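Report on the visit to the Magagula demonstration rooms

Submitted to the members of the Zisanura Technical Education Association, 31/05/2020

Purpose of the visit

The Association was invited by Magagula to spend one working day at its demonstration rooms, where robot arms are taught everyday handling tasks by people who show them what to do. The invitation followed correspondence with our equipment panel, which had asked whether teaching by demonstration was now mature enough to be included in the second-year practical course. Members will recall that the present course deals only with arms programmed point by point from a pendant.

The visiting party consisted of teaching staff from three of our member colleges and two representatives of the equipment panel. The programme was arranged by the host, and the party was free to put questions at any stage. We are grateful for the care with which these were answered.

Arrival and introduction

The party was received at the main entrance and given a short safety briefing. Visitors were asked to remain behind the yellow floor line whenever an arm was powered, and loose scarves and lanyards were left in the cloakroom. Each teaching station has its own stop button within reach of the operator and a second one on the visitors' side.

An introductory talk set out the history of the rooms and the nature of the work. Magagula does not build arms. It buys them, fits them with grippers, and records people using them to carry out simple tasks: picking up a cup, closing a drawer, folding a cloth, placing a lid on a pan. The recordings are then used to train a control program, which is afterwards tested on the same task with the objects placed differently. A single recording is referred to in the rooms as a showing, and the term is used in this report.

We were told that a new operator normally completes 180 showings before any of his or her work is accepted into the main collection. The first 52 are discarded as a matter of course. Several members of the party thought this figure high, and the host agreed that it had been set cautiously.

Teaching by hand

The first station was given over to teaching by hand, in which the operator takes hold of the arm and moves it through the task while the joints are set to yield. The arm records its own position throughout, and the movement can be played back at once.

The task was the transfer of a small block from a tray to a shelf. The operator moved slowly, guiding the forearm with one hand and the wrist with the other, and opened and closed the gripper by means of a foot pedal. Members of the party were then invited to try. It was generally found that the arm moved more easily than expected when taken near the wrist, and that it was difficult to keep the gripper level while also attending to the pedal. One of our number knocked the tray from the table, and the station was reset without fuss.

The host was candid about the limits of the method. The operator's own hands and sleeves appear in the camera recordings, so that the program may learn to rely on something which will be absent when the arm works alone. Certain postures are also tiring to hold, and operators at this station change over at fixed intervals. For teaching purposes, however, the party considered it the most immediate of the methods seen. A student can feel where the arm is reluctant to go, and an explanation of joint limits would follow naturally from that.

Teaching by remote control

The second and third stations were concerned with remote control. At the second, the operator sits before a small leader arm, called Lelen, which is moved by hand and copied by the full-sized arm across the room. Lelen was developed on the premises and has a spring trigger in place of a gripper. The operator may watch the working arm directly or by way of a screen, and is asked to use the screen alone when recording, so that no decision is based on something the cameras have missed.

This rule led to a useful discussion. With a direct view, the operator judges distance without effort. With the screen, the same operator hesitates, approaches from a different side and often stops above the object before going down. The host regards these pauses as acceptable in early work, but experienced operators are expected to keep them short, as a program trained on hesitant showings will itself hesitate.

At the third station a hand-held controller was used in place of the leader arm. The working arm follows the position and turn of the controller while a button is held, and stops when it is released. This allows the operator to let go, bring the hand back to a comfortable place and continue. Members who had found the leader arm heavy going preferred the controller. Others felt that it gave too little sense of the arm's reach, and on one occasion the arm came to rest at full stretch while the operator was still pushing forward.

Lunch was taken in the staff dining room. The party was joined by several of the operators, whose backgrounds were varied and included catering, dental work and sewing. The view was expressed more than once that steadiness and patience matter more in a new operator than any previous knowledge of machines.

Teaching in simulation

The afternoon was devoted to Stasia, the simulation package in which a large share of the showings is now made. The operator uses the same hand-held controller as at the third station, but the arm, the table and the objects exist only on the computer. Eight desks are equipped in this way, in a quiet room on the upper floor.

Stasia was of particular interest to the equipment panel on grounds of cost. A college could give a whole class practice in remote control with two real arms kept for assessment, and no object can be broken. The arrangement of a table may be saved and restored exactly, so that every student faces the same starting position. It may also be altered slightly between one showing and the next, which is how the host prevents operators from falling into a fixed routine.

The exercise chosen for the party was the handling of a mug. In the arrangement we were given, a teal mug with flat, angular sides lay on a white table, tipped over, with its mouth turned away from the gripper and its handle uppermost. Operators are asked to bring the open gripper in above the mug, come to the handle or the body as they judge best, close, lift and set the mug upright.
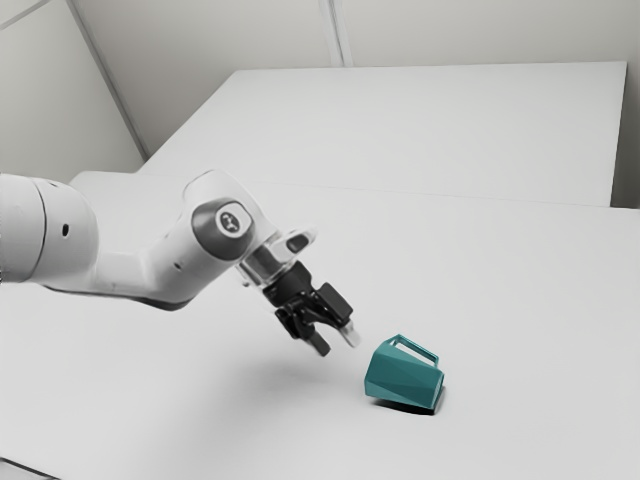
The choice of grasp proved to be the chief difficulty. Taking the handle seems natural, but a mug lifted in this way may swing between the fingers, and the operator must then wait or correct for it. Taking the body is more secure, although the wrist must afterwards be turned a long way to bring the base down. The host does not prescribe either approach. Operators are asked only to decide before they begin their descent and to keep to the decision, and a showing in which the operator changes course part way is marked for review.

Members of the party each made a number of attempts. Depth was again the common fault, and the shadows on the table were found to be a better guide to height than the gripper itself. The operator supervising the room confirmed that new staff are taught to look for them. Those who had used the controller downstairs settled quickly. Those who had not were inclined to make large movements and to hold the button down throughout.

The host was asked how far a program trained in Stasia could be trusted on a real arm. The reply was that contact remains the weak point. Objects in simulation do not slide, tip or settle quite as real ones do, and a grasp that holds on the computer may slip on the bench. For this reason each task is also recorded at the real stations, and the two sets are used together. We were shown the comparison sheets for the mug task but were asked not to reproduce the results.

Review of recordings

The final part of the visit took place in the review room, where completed showings are watched and either accepted, returned or rejected. The reviewer notes the start and end of the task, any contact with the table, and whether the object finished in the required place. A written instruction is attached to each showing in everyday words, and the reviewer checks that the words and the action agree. We observed one showing returned because the instruction spoke of a bowl and the operator had moved a cup.

The party was struck by the amount of labour involved at this stage, which is seldom mentioned in published accounts of the subject. It would make a suitable classroom exercise in its own right and requires no equipment beyond a screen.

Matters for consideration

The equipment panel is asked to consider the following points at its next meeting.

Teaching by hand should be introduced first, on the arms already held by member colleges, subject to confirmation that the yielding mode is available on the older models.

A trial licence for Stasia should be sought for one college. Magagula has indicated that it would look favourably on such a request, but terms were not discussed.

The leader arm is not at present offered for sale. Should this change, the panel may wish to arrange a further demonstration, as opinion among the party was divided on its merits for students with smaller hands.

The safety notes issued to visitors have been placed in the Association's library, together with the blank review form, which may be copied for teaching use with acknowledgement to Magagula.

The Association wishes to record its thanks to the staff of the demonstration rooms for their hospitality. Member colleges wishing to send their own staff should apply through the Association's office, stating the number attending and whether step-free access to the upper floor is required.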